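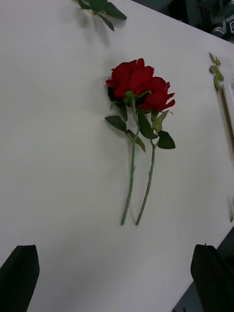 Ausgabe 56

**Kunstblumen im Haushalt: Bestand, Pflege und Aufbewahrung**

Mit der vorliegenden Ausgabe wird die im März begonnene Reihe über die Ausstattung der Wohnräume fortgesetzt. Gegenstand sind diesmal die künstlichen Blumen und Zweige, die in diesem Blog bisher nur am Rande Erwähnung gefunden haben. Anlass war die Auflösung eines Kartons aus dem Umzug, der seit dem Bezug der Wohnung ungeöffnet im Flur gestanden hatte und nach Auskunft der Beschriftung »Küche, diverses« enthielt.

Der Verfasser hat Kunstblumen lange Zeit abgelehnt. Diese Haltung wurde aufgegeben, nachdem sich das Nordzimmer über zwei Winter hinweg als ungeeignet für lebende Pflanzen erwiesen hatte. Selbst der Efeu, der als anspruchslos gilt, ist dort eingegangen. Seither wird der Raum ausschließlich mit künstlichem Material ausgestattet, während die lebenden Pflanzen im Südzimmer verblieben sind.

## Zu den Rosen

Rote Rosen sind im Bestand am längsten vertreten. Zwei von ihnen liegen nun nebeneinander auf dem weißen Tisch, die Blüten noch dicht beisammen, die Stiele nahezu parallel. Auf Abbildungen im Handel werden Rosen dieser Art meist senkrecht in einer hohen Vase gezeigt. Nach hiesiger Erfahrung wirken sie in einem niedrigen Gefäß vorteilhafter, sofern die Stiele gegeneinander geneigt werden und die Blüten nicht auf gleicher Höhe stehen.

Besondere Aufmerksamkeit verdienen die Blätter. Bei den Rosen ist das Grün nicht einheitlich: Neben dunklen, gezähnten Blättern findet sich auch ein helleres, ins Gelbliche gehendes. Dies kommt dem natürlichen Vorbild durchaus entgegen und sollte beim Arrangieren genutzt werden, indem die helleren Blätter dem Fenster zugewandt werden. Auch die kleinen Erhebungen an den Stielen, die an Dornen erinnern, tragen zum Gesamteindruck bei. Der Verfasser hat sie bei der ersten Anschaffung für einen Mangel gehalten und eine entsprechende Anfrage an das Geschäft Sostetti gerichtet, die höflich und abschlägig beantwortet wurde.

## Zur Reinigung

Die Reinigung erfolgt in diesem Haushalt zweimal jährlich. Zunächst wird trocken entstaubt, und zwar stets von der Blütenmitte nach außen. Anschließend werden die Blätter einzeln mit einem leicht angefeuchteten Tuch abgewischt. Von der Verwendung parfümierter Reinigungsmittel wird abgeraten — der Geruch hält sich in den Blüten über Wochen und steht in keinem Verhältnis zum Ergebnis.

Herr Eusebio Sarmiento, ein langjähriger Leser dieser Seite, hat schriftlich angeregt, die Blüten kopfüber in einem Beutel mit Salz zu schütteln. Das Verfahren wurde an einer älteren Pfingstrose erprobt. Der Staub ließ sich damit entfernen, das Salz hingegen nur unvollständig, und auf dem Regal fanden sich noch nach Tagen einzelne Körner. Eine allgemeine Empfehlung kann daher nicht ausgesprochen werden.

## Zu den Stängeln und Zweigen

Schwieriger als die Blüten sind die hohen, gegliederten Stängel zu behandeln. Sie stehen einzeln in einem Gefäß und fallen dadurch sofort ins Auge, wenn sie schief sitzen. Ein schwarzes, sich verjüngendes Gefäß mit geraden Seiten hat sich für diesen Zweck bewährt, da es dem Grün einen ruhigen Abschluss gibt.
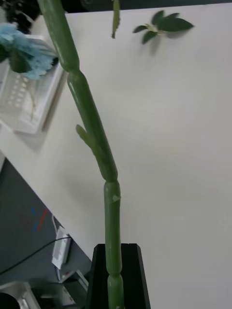 Für den Stand im Gefäß ist die Füllung entscheidend. Bislang wurde feiner Kies verwendet, wovon 600 Gramm für ein schmales Gefäß ausreichen. Steckschaum wurde ebenfalls geprüft, bröckelte jedoch nach mehrmaligem Umstecken. Eine leichte Neigung des Stängels ist nicht zu beanstanden. Sie sollte allerdings zur Raummitte weisen und nicht zur Wand, damit die Seitentriebe frei stehen.

Kleinere Zweige mit wenigen Blättern, die sich beim Auspacken gelöst haben, werden nicht entsorgt. Sie eignen sich zum Abdecken der Füllung und lassen sich später auch an anderer Stelle verwenden.

## Zur Aufbewahrung

Was nicht aufgestellt wird, kommt in flache Kartons, die Blüten abwechselnd an das eine und das andere Ende gelegt. Seidenpapier genügt als Zwischenlage. Der Karton der Firma Valcárcel, der hierfür zunächst vorgesehen war, erwies sich als zu kurz für die gegliederten Stängel; diese stehen vorläufig aufrecht im Schrank neben dem Bügelbrett.

Offen ist noch die Frage der Beschriftung. Die bisherige Praxis, den Inhalt nur auf dem Deckel zu vermerken, hat sich beim Stapeln nicht bewährt. Künftig wird zusätzlich die Stirnseite beschriftet, mit Angabe der Farbe und der Jahreszeit.

Die nächste Ausgabe behandelt die Vorhänge im Nordzimmer, deren Kürzung seit dem Einzug aussteht. Zuschriften hierzu werden wie üblich über das Kontaktformular entgegengenommen.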